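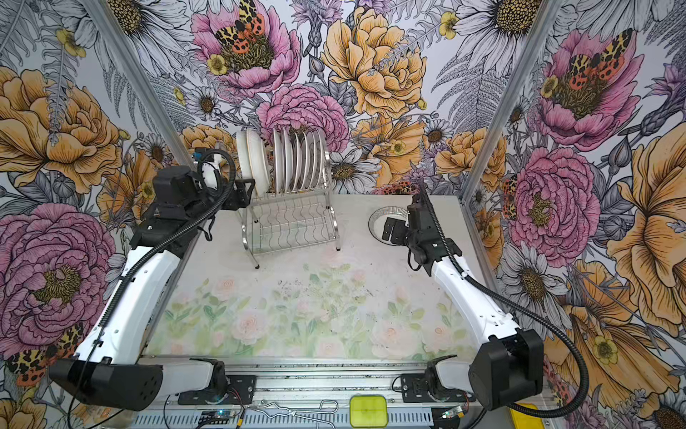
In defence of the dish rack

By Kwok-wai Mak

When I moved to Nadstead, my neighbours asked me quite soon which dishwasher I would buy. I said that I had a rack. They were kind, but I think they were sorry for me.

I want to say a few words for the rack. A plate which stands upright in a wire slot dries by itself, and it asks for no electricity and no special tablets. In my first flat, in Posby, the kitchen was so narrow that the rack took half of the worktop, and still I did not want to be without it.
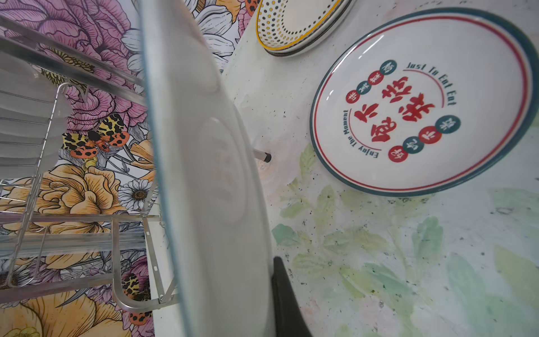
Page last changed: 6/2/19

My friend Morrison does not agree. He says that a rack is only a cupboard for lazy people, and that plates should be dried with a cloth and put away at once. I have tried his way for one October. The cloth was damp after the first few plates, and then I was only moving the water from one plate to another.

It is true that a rack must be treated with some respect. The big plates should go at the end, where they can lean, and the smaller ones in the slots with air between them. I hold each plate by the rim and let it down slowly - a plate dropped into wire can chip, and a chipped plate stays in the family for years.

There is also the matter of beauty. Many people hide the rack when guests come. I think white plates in a row look very well against a flowered wall, and I would not hide them any more than I would hide my books.
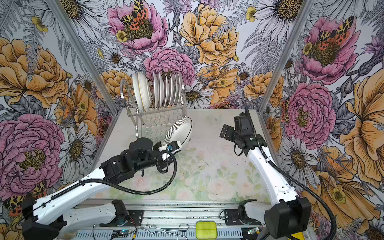
Should large and small plates stand in the same rack?
They can, if the large ones are kept together at one end so that they do not press on the small ones.

My mother kept her rack by the window, and I do the same.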